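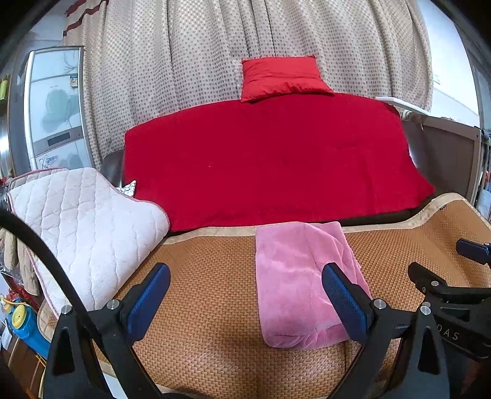
March, late, and I am still at the desk.

Subtitles. I said yes to subtitles. When Rania Srour called last week and asked if I could "just drop the captions on" the Durkent film, I heard the word just and agreed anyway, the way you agree to help someone move when they tell you it's mostly boxes.

The film is 30 minutes long. It's about the ferry at Durkent and the people who run it, and it is a good film, which I can say because I only cut it and didn't have to stand on the deck in the wind. Everyone in it talks over an engine. Several of them talk over each other and the engine. The captain talks only when he has turned his back to the microphone.

So this morning I opened Sunell, which I pay for every month and had used until now for making short clips smaller. It has an auto-caption button. I pressed it, made coffee, and came back to find that the captain's opening line, which is "She's older than I am and she complains less," had become "Cheese order than ham and she can planes less." I kept that one in a separate file. I may need it on a worse day.

To be fair to Sunell, it did fine with the woman in the ticket office. She speaks in whole sentences, indoors, and she could have been recorded for a language course. Her whole section needed two fixes, both of them the name of the boat. The deck scenes were another matter. For one long stretch the software gave up on words altogether and put [music] over the sound of a winch.

Issa Atallah wrote at lunch to say I was doing it wrong (he does this kindly, but he does it at lunch, every time). According to Issa you clean the sound first, make a rough and ugly mix with nothing in it but voices, feed that to the caption tool, and throw the mix away afterward. He uses Lukamik for the cleaning. I had a trial of Lukamik from some other emergency, with 9 days left on it, so I tried it. It took the engine out. It also took out most of the consonants, and the captain came back sounding like a man speaking through a mattress. I backed the slider down until the engine was still there but sulking, exported the voices, and ran the captions again. "She's older than I am and she can planes less." Progress! I wrote back to Issa that it had worked, and left out how well.

What ate the afternoon was the timing. The words were mostly right by three o'clock, and I was foolish enough to tell Rania so. Then I watched it through as a person would, and the captions arrived late for everything, a little later each minute, until by the end the deckhand was laughing at a joke that hadn't appeared on screen yet. I moved them all forward. Now the beginning was early. I moved the beginning back, then the middle, and had done a good part of an hour of this before it came to me that the voice mix and the film were at different frame rates, and that I had set one of them myself, this morning, while thinking about coffee.

Fixed that. Everything lined up in one go. I did not mention it to Issa either.

Then line breaks. I have opinions about line breaks now. The software will happily leave "the" hanging alone at the end of a line, and will split a person's first name from the last as if they'd had a fight. Two lines at most, and I try to let each one end where somebody would breathe. The captain doesn't breathe. I went through his scenes by hand and cut a few "you knows" from the captions, then felt bad and put half of them back. He's a man who says you know. People who can't hear him should get to be slightly annoyed by it too.

Rania called at six to ask if it would be ready for Chiriac. They're showing it in their small room, and they want the captions burned into the picture and also as a separate file, and they'd like the separate file in a format that Sunell lists in its menu in gray. You can look at it. You can't click on it. The help page says to upgrade. I upgraded, with language, and the gray turned black and the file came out in 20 seconds, and I have now paid for a higher plan so that some text could be saved as slightly different text. Must remember to cancel before the next bill. I will not remember.

The burned-in version is exporting as I write this. It said 2 minutes remaining when I started the paragraph about line breaks, and it says that still. Yellow letters or white, Rania wants to know. I sent her white. She says the water's too bright for white, and she's right, there's a whole shot of the wake where you can't read a thing. So white with a thin dark outline, which means stopping this export and starting over.

Stopped it. Started over. It says four hours. I'm going to bed, and the ferry can come in without me.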